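# Kitting (small parts)

Kitting is the job of gathering all the loose parts for one build and putting them together before anybody picks up a screwdriver. I've been doing it on and off for 12 years, mostly small electronics, and I still think it's the most underrated bit of the whole trade!

## Bins

The usual container is an open plastic bin, one kind of part to a bin. Yellow is common (I've used blue and gray too, and my hands didn't notice). At the Kushnir shop in Tulville, where I learned this, the bins were numbered up to 602, and you were expected to know your own shelf by heart. Round boards go in flat with some space between them. Cables are fussier – anything with inline components hanging off it will knot itself around its neighbor if you let it.

## The tray

Everything for one unit ends up on a tray. I like stainless steel with a raised rim, because small things roll, and I line it with plain white paper. A dropped capacitor shows up nicely on white, and you can write the order number right on the sheet. Demyd Kostiuk, who trained me, changed his paper after every kit. I change mine when it looks grubby.

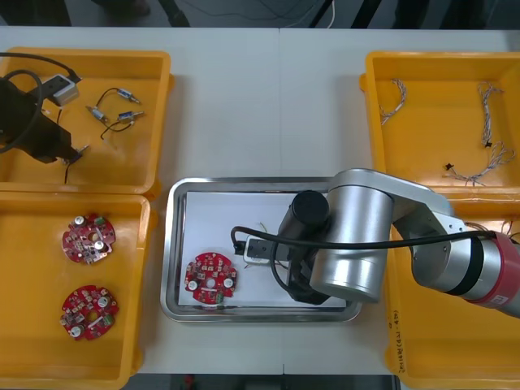
Order matters more than speed. Boards first, then connectors, then whatever has a long cable on it, with the slack laid out to one side so it doesn't drag the rest around. Some shops keep the tray between the bins so the reach is short both ways, and some (Wellow did this for years) walk the tray down a long shelf instead. I've tried both and I'd take the short reach any day – my knees agree.

## See also

- Bin labeling
- Cable dressing
- Tray liners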